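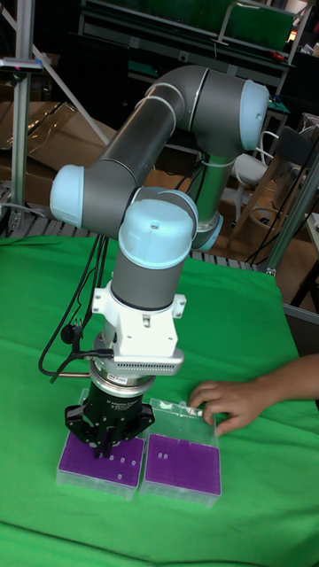
I spent most of Wednesday swapping fingers on the parallel gripper again. I had two sets to compare, and I wanted a decision before we order more of anything.

The job is moving small tubes from one rack to another. Both racks sit inside clear plastic boxes, and the boxes are most of the problem. Picking a tube out of a bare rack on a flat table is easy and I had that going in an afternoon. Put the same rack in a box and the fingers have walls to stay away from, and the outer rows get tight.

The first set are the Prandard fingers, which are what I have been using since spring. They are stiff and they come back to the same place every time. They are also wider than I would like at the tips. In the middle of the rack this makes no difference. In the outer row I have to turn the wrist so the fingers close along the wall, and then the cable loop has to go somewhere.

The second set came from Lildale. Narrower tips, a little more flex, and a rubber pad that you glue on yourself. I glued mine on slightly crooked the first time and had to do it over. With those on, I can reach every position without turning the wrist, so the program gets shorter and I stop worrying about the cables.

I ran 200 picks with each set, same speed, same grip force, same order of positions. The Prandard set dropped or missed 7. The Lildale set missed 25, nearly all of them in the second half of the run. I think the pads were starting to shift. When I pushed on one with my thumb at the end it moved.

So the wide ones win on the numbers, but I don't fully trust the numbers. A different glue might fix most of it. Nele Grube, who has done a lot more of this than I have, told me to skip the glue and cut a shallow pocket for the pad to sit in. I'm going to try that next, on one pair only.

A few other notes, mostly for myself.

The approach height matters more than I thought. I had it set low to save time, and on the way across it left very little room over the box wall. I raised it and lost almost nothing on the cycle.

The lids are a nuisance. They want to fall shut, and for now a hand does the holding. I have a small clip from Brinkmann that might do it, but it's made for a thicker edge and I would have to shim it.

The green cloth stays. I tried the bare table and the boxes slid when a finger touched one. With the cloth they mostly stay put - still not good enough for a long run, so there will be a proper fixture at some point.

I also looked at the Wollum gripper, which has force feedback built in. The price I was quoted was 579 more than what I paid for the one I have, before fingers. It would probably catch a missed tube right away, where now I only find out at the other rack. I can get part of the way there by reading the finger position after closing, so I'll do that first and see how often it gets it wrong.

Next up is the pocket for the pads, then the same 200 picks again with the lids clipped open.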